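Evie Mellor on planners, doorways and 2,000 rooms

Evie Mellor's team of 4 at Ganer writes Varkora, the planning software that decides where a home robot should go and what it should do once it gets there. Most of her working day is spent in rendered houses. She came to the job from warehouse routing, where the aisles are straight and the shelves have numbers on them.

"In a warehouse you can assume a lot," she says. "In a house you can't assume much past the floor being flat. People leave things out. The planner has to deal with whatever is there when the job starts."

Varkora gets its test rooms from a generator called Vidmar, which puts together walls, doors, furniture and loose objects and hands over a full set of labels. The nightly run goes through up to 2,000 layouts. Mellor looks at the failures herself each morning, before the logs have been sorted.

The toy wagon is one of the objects she asks about first in any new build. Its bed is easy for the collision checker. The handle is another matter when it is lying down, thin and close to the floor.

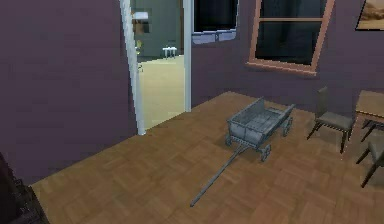 A wagon on the parquet in one of the simulated rooms, with its handle on the floor.

"If you draw one box around the whole wagon, you've blocked off a big piece of floor that is free," Mellor says. "If you only box the bed, you drive over the handle. We did both, at different times."

The current version splits an object into parts before it plans around them. That cost the team most of July. Planning time went up to begin with, and Sólveig Hviid, who runs the perception side, rewrote the step that merges the parts back together when the robot is far away. A plan now has to come back within 100 milliseconds or the run is marked as a failure, even if the path is good.

Hviid works from Brirkunness and joined our call halfway through. Her complaint is with small soft things. A chair has a shape the software can hold on to, she says, but a bit of crumpled material on a dark top can be labeled three ways in three views.

"I don't mind if it says it doesn't know," Hviid says. "I mind if it says sponge, then paper, then cloth, and it's sure each time. The planner believes it and picks a different grasp every time."

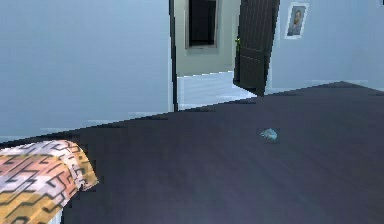 Her fix was to keep every guess with a score beside it and pass the whole list on. Mellor was against this at first, as it meant the planner had to carry several versions of the same object. They settled on a rule: if the top two guesses call for the same kind of grasp, the planner goes ahead. If they don't, it asks for another view. Patterned fabric still gives them trouble, mostly at the outline, where a busy print can be taken for several separate things.

Doorways take up the rest of the bug list. An early planner treated a half-open door as a wall, and a later one treated it as open space. Varkora now stores the hinge side and an estimate of the angle, and updates both whenever the door comes into view.

I asked how much of this carries over to real houses. Mellor was careful with the answer. The team checks each release on a set of 40 tasks in a furnished test apartment, and the results there are always lower than in simulation.

"The order usually holds," she says. "If version B beats version A in the rendered rooms, it mostly beats it in the apartment. That's what I use it for. I wouldn't quote the simulation number to a customer."

The next release will let the planner move an obstacle out of the way if going around it takes too long. Hviid wants the handle detector retrained before that goes in. Mellor has put it on the schedule, after the door work.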